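Cell 6 Pre-Session Checklist, With Remarks

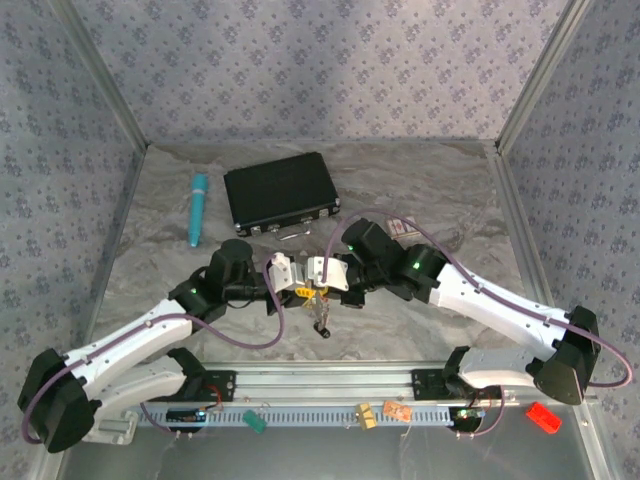
Filled in by Zawadi Biwott | Countersigned by Wycliffe Mwaipopo | Makokha lab, August

Complete before the first demonstration of the shift. Mark OK, FIX or HOLD. "Seems fine" is not a mark, Wycliffe.

1. Emergency stop, tested with arms powered
OK. Both arms dropped to hold. Button still needs more of a thump than the manual suggests.

2. Base mounts tight, left and right
OK. Left took a quarter turn.

3. Purple cables clipped along the upper links, free to flex at the wrist
FIX, then OK. The left one loops out a fair way at the shoulder. Ran the arm to its limits twice and it caught on nothing, but I have moved a clip and will look again at lunch.

4. Wrist status lights green
OK, both arms.

5. Gripper fingers meet evenly, no chips
OK. There is a handover in today's task, so the fingertips come very close together. Do the first one at quarter speed. The last person who skipped this bought us a new set of fingers.

6. Handover tool
OK. Small yellow-and-silver one, black tip. Log it as "tool_small" and stop inventing names. We have 16 spellings of it in the Hirnel set already.

7. Briefcase latches closed
OK. If it pops open in the middle of an episode, throw the episode out. Do not narrate around it in the notes field.

8. Background objects placed for this batch
OK. Teal cylinder left of the case, little pinkish-white box to the right. They stay put until the layout card changes — tidying up is how we lost a morning of Girkard data.

9. Front rail and floor panel clear of loose items
HOLD. Green block and yellow block on the rail, red block on the panel at the right corner. None of them is on the layout card. Either add them or take them away, and write down which.

10. Electronics boards secured, wires out of arm reach
FIX. I would like covers. I have liked covers since spring.

11. Wallpaper flat, no lifting seams
OK. The flowers are staying for this batch, whatever your feelings.

12. Episode counter matches the disk
OK on second try. Counter said 768, disk said 768, Cloleditz dashboard said 509. Trust the disk.

Release for recording: after item 9 is cleared.

W.M.: Blocks are mine. Adding them to the card.
Z.B.: Then initial the card.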